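Sistevon adds coat rack tasks to its Tralar demonstration set

Sistevon has extended Tralar, its collection of manipulation examples, to tasks at a standing coat rack. Operators work with a hand-held gripper in each hand. Each gripper carries a white cube with black-and-white marker patterns, used to recover its position over time.

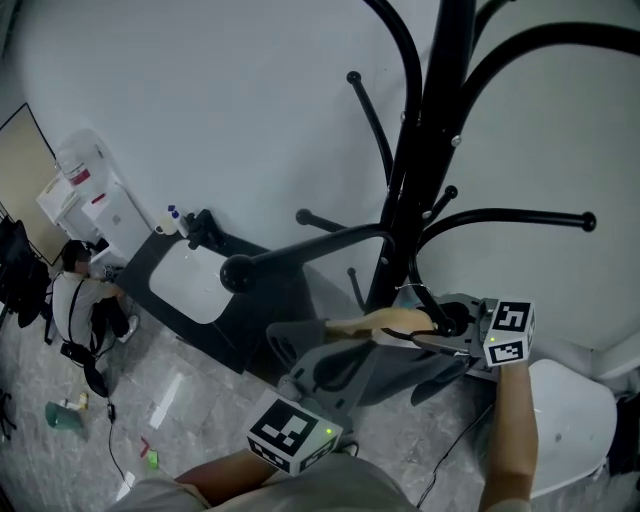 Collection figures

The October batch holds 682 episodes, of which 91 were rejected for tracking loss when a marker cube passed behind the pole or an arm of the rack. Episodes are trimmed to the first and last gripper motion before training. The target is 200 accepted episodes per object type.

Next steps

Danzer, which trains the policy, will hold out 72 episodes for evaluation. A second site at Plalach starts recording next month with the same gripper model.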